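Teaching Bin Picks by Hand, Part 2: Fixing the Bin and Setting Pick Heights
Posted by Gisela Sosa, 19 November 2018
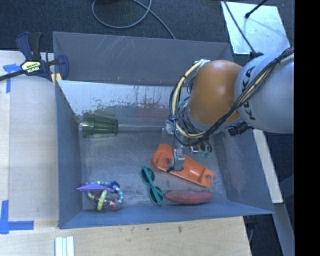 Part 1 covered mounting the arm and running the cables. You should have a working gripper and a tool center point saved before you start.

1. Clamp the bin to the table. We use an Irwin bar clamp on one corner. Tighten it until the bin doesn't shift when you push on the opposite wall.

2. Mark the position with blue painter's tape. If the bin gets moved, you can put it back without teaching everything again.

3. Jog the tool to the bin floor at low speed and save that height as FLOOR. Set the lower limit 8 mm above it for now.

4. Put in one flat part, such as a plastic bracket. Jog down over the middle of it, close the fingers, and save the point.

5. Add items with other shapes: a cup on its side, sunglasses, a sweet potato. Save a separate height for each.

6. Check the cable bundle at every point. It needs slack when the wrist tilts. Ramiro Campos had to redo 29 of our first 34 points over this.

Part 3, on approach angles near the sloped walls, goes up in January.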